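Saturday, early

Woke up before the alarm again with the trail in my head. Nine sleeps! I told myself I'd be calm about this one, and I have been calm for maybe an hour in total since June ended. The Lambert Trail, end to end, more than 145 miles of it, with Geetha and Reece and whatever is left of my knees by the second week.

Coffee on the back steps with the guidebook, all 171 pages of it, most of them now soft at the corners. I've read the section on the Plidov ridge so often that I could draw the water stops from memory: the spring under the two boulders, the creek that may or may not be running in July, and then that long dry stretch to the shelter. I want to carry three quarts out of the creek. Reece wants to carry two and walk fast. We'll see who's sharing with whom.

The big job for today was weight. Last time out my pack was 32 pounds with food, and I felt every one of them on the climbs, so this week I've been going through everything I own and being strict. The second sweater is out. The hardback journal is out (this notebook stays, obviously, it weighs nothing and I love it). Towels are out except the small one. Clothes have all been washed and laid out on the bed, with the green sheet on it because that's the one that doesn't show trail dust. 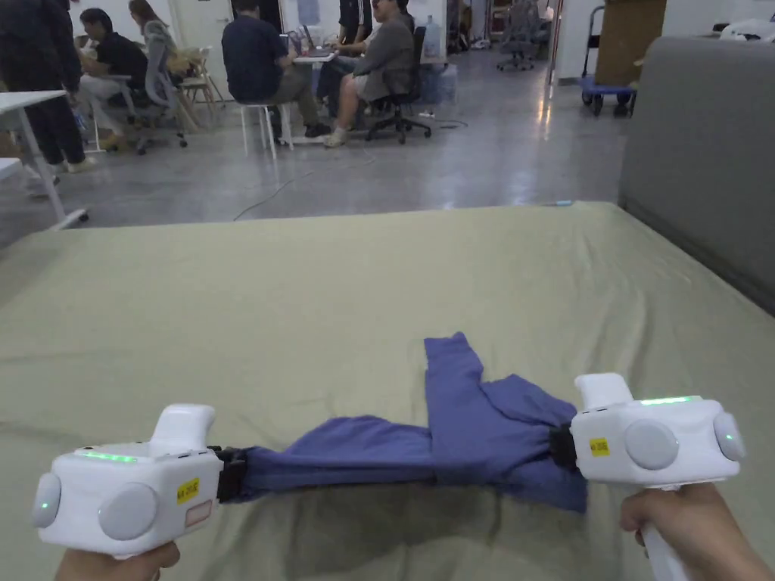

Mid-morning: the pack itself

I finally have the Stiltix sitting right! All this time the shoulder straps were doing the work that the hip belt should have been doing. Beverley showed me on her porch in about two minutes. Loosen everything, hips first, then shoulders, then the little straps up top last of all. I walked up and down her driveway with a sack of dog food in it, grinning like a fool, and it felt like a different pack. I've had it five years.

Her other advice was to put tomorrow's lunch at the top of the pack the night before, and I'm doing that from day one. So much of my last trip was spent kneeling in the dirt hunting for crackers.

Then home for the food bags. I laid out one bag per day across the kitchen floor and they looked like so little, and then I picked them all up at once and they were so much. Pascual has offered to drive the second half out to the road crossing, bless him, so I only ever carry 5 days at a time. Oatmeal, nut butter, the hard cheese, those spicy noodles that taste amazing outdoors and of nothing at home. I put in a chocolate bar for the top of Plidov and hid it from myself at the bottom of bag four.

Afternoon: what to wear

Clothes are where I always go wrong. I pack for every kind of person I might be out there, including one who dines. This time it's one set for walking, one set for sleeping, a rain jacket, a warm layer and socks. Lots of socks – I refuse to be strict about socks. I also learned to fold instead of stuff. A flat bundle slides down the side of the pack where a ball just sits there and pokes you in the back, and I can pull out one thing without the rest coming with it.

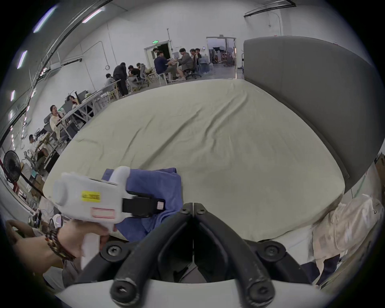

Geetha thinks I should leave the sleep shirt at home too and just turn the walking shirt inside out, and that I'd never notice the difference after the first night. I would notice! Climbing into something clean at the end of a long day is one of my favorite parts of the whole business, right up there with taking my boots off. We argued about it on the phone for a good while and got nowhere, and then she confessed she's bringing a pillow. A real one! I'm never going to let that go.

We did agree on the stove. Her Bronik is lighter than mine and boils faster, so mine stays in the closet, and I carry the fuel and the pot in return. Reece is in charge of the tarp and the map. Gemma can't come after all and I'm still sad about it, but she's going to meet us at the end with her car and a cooler, and she wants a list of what to put in it. So far I have written down peaches, cold lemonade and potato salad.
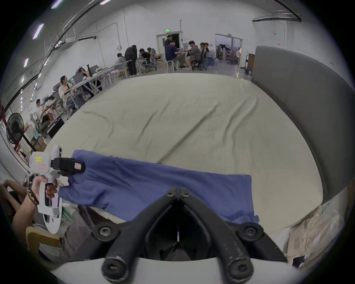 Packed the whole thing after supper as a trial run, took it all apart, and packed it again with the rain jacket on the outside. Much better. Then I put it on and walked down to the reservoir and back while it was still light. There were swallows all over the water and a heron by the outflow, and the hip belt didn't rub once. My left boot did, a little, at the heel, so tape goes on the list.

Still to do: tape, new laces, call about the shelter at Plidov, cut my toenails, ask Pascual what time he can be at the crossing. Tomorrow I'm walking the long loop with the full pack, hills and all, and I can't wait.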